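Bedroom Safety Check with Comments: Bed, Bedding and Walkways
Ruscombe House guest rooms, updated September 2024
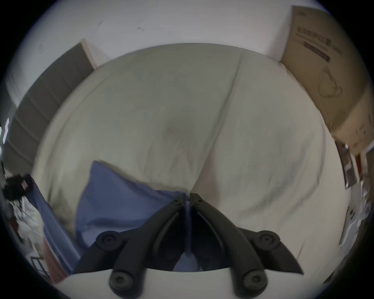

How often should a guest bed get a full check?
Every time the bedding is changed, with a longer check each April when the mattresses are turned. The short version takes 9 minutes once you know it, and it catches nearly everything!

Use one sheet per room. Mark each line OK, FIX or N/A, and write something in the comments even when it's OK. I love reading the comments. The ones under each line below come from the last round through the Mudetti wing and the two rooms over the garden, and I've left them more or less as written.

BEDDING

1. Duvet lies inside the edges of the mattress and does not trail on the floor.
OK in all rooms.
Comment: Rumpled is fine for a safety check, trailing is a FIX. We've moved to the plain pale covers in several rooms and they are wonderful for this job, you can spot a stain or a pulled thread from the doorway.

2. Duvet cover closed all the way, no missing snaps or buttons.
FIX, Busis room.
Comment: Two snaps gone at the foot end. Spare cover put on, old one in the mending basket. Please don't pin these! A safety pin popped open inside a cover last year and we were very lucky to find it with a hand and not a foot.

3. Pillows hold their shape, seams closed, no lumps.
OK, with one to watch.
Comment: Fold it in half and let go. If it springs back, keep it. If it just lies there, it goes on the replacement list. The blue pillows are doing really well after a whole summer of washing.

4. Sheets and blankets draped over the side clear the floor and stay away from the heater.
OK.
Comment: Measure with your hand, one palm's width above the floor at least. Check the wall side too, where a blanket loves to slide down and stay down.

5. Care labels present and readable.
FIX, Hakim room.
Comment: Label washed blank on one blanket. Wash it cool until we find the matching one. I am slightly obsessed with labels, I know, but a hot wash ruined a lovely set in April.

BED AND MATTRESS

6. Frame bolts tight, no wobble when pushed from the corner.
OK after tightening.
Comment: The Hakim room bed had a creak at the head end. Quarter turn on each bolt and it's silent. So satisfying!

7. Slats all seated, none cracked.
OK.
Comment: Lift the mattress from the foot and use the flashlight. Two people for the big beds, please.

8. Mattress seams and corners clean, no signs of insects.
OK in all rooms.
Comment: Run a card along the piping. Look under the corner tags as well. If you see dark specks, stop, close the door and call the office before moving any bedding.

9. Mattress height from floor measured.
OK, 62 cm in the Busis room.
Comment: A bit tall for some guests, so the step stool lives in there now. Check that its rubber feet are on.

WALLS, LAMPS AND FLOOR

10. Nothing heavy hung over the head of the bed.
OK.
Comment: Bare wall over a bed suits me very well. If you want a picture up there, keep it light and use two hooks.

11. Outlets near the bed uncovered, no cords under the mattress or rug.
FIX, Mudetti wing, first room.
Comment: Extension cord running under the rug again. Removed. The lamp reaches the wall outlet perfectly well if you swap the nightstands around.

12. Bulbs match the rating on the lamp. Nothing fabric touching the shade.
OK.
Comment: We use 3000 K bulbs beside the beds, they give such a cozy light. Let the shade cool before you straighten it.

13. Clear path from bed to door in the dark.
OK.
Comment: Do try it with the light off! I found a suitcase rack with my shin that I'd walked past all morning.

14. Smoke alarm tested from inside the room with the door closed.
OK, 4 batteries replaced.
Comment: Write the month on the new battery in marker.

OPEN ITEMS
Snaps for the Busis room cover, ordered.
Matching blanket for the Hakim room, still looking.
Short cord clips for the Mudetti wing, to be fitted before the next guests arrive.

Finished sheets go in the green folder in the linen closet. If you think a line is missing, pencil it in at the bottom and I'll add it to the next printing.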